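The Kasex Prize for a first novel was worth 3,000 dollars and a lunch, and Delia Matei had been told that the lunch was the better part.

She read her shortlist letter twice on the stairs. It misspelled the title of her book, which was *The Salt Cousins*, as *The Salt Cushions*. She decided that this was a small thing – and then, by the second landing, that it was a very large thing, and possibly an improvement.

"Cushions," said Cornel Toma, her editor, when she called. "I'd pick that up in an airport."

"There are no cushions in it."

"There are 31 chapters, Delia. Put one in somewhere." 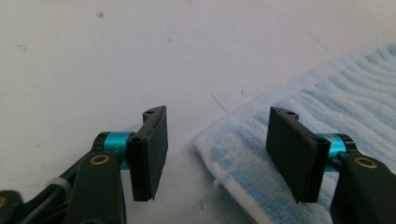
*Blue-and-white towel, folded.*

Her rival was Ulises Vergara, who had written 48 pages about a lighthouse and called it a novel. The reviewers admired his restraint. Delia, who had cut 100 pages of her own and been told to cut more, felt that restraint came easier to people with nothing to say about the cousins.

They were seated together at the lunch, naturally.

"I loved your book," said Ulises.

"I loved yours," said Delia. "I read it on the bus. Then the bus started."

He laughed so kindly that she had to look at her soup.

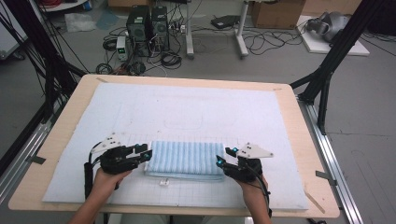 Page 31

The chair of the judges was Catinca Zamfir, a poet who had not published since her divorce and was said to be much happier. She stood, tapped her glass, and spoke for a long time about the courage of the blank page. Several people ate their rolls.

"And the winner," she said at last, turning over a card and holding it well away from her face, "is *The Salt Cushions*."

Delia sat perfectly still. It took Ulises's elbow to move her.

At the microphone she thanked her mother, her editor and both of her cousins. Then she thanked the cushions, and had to wait for the clapping to stop.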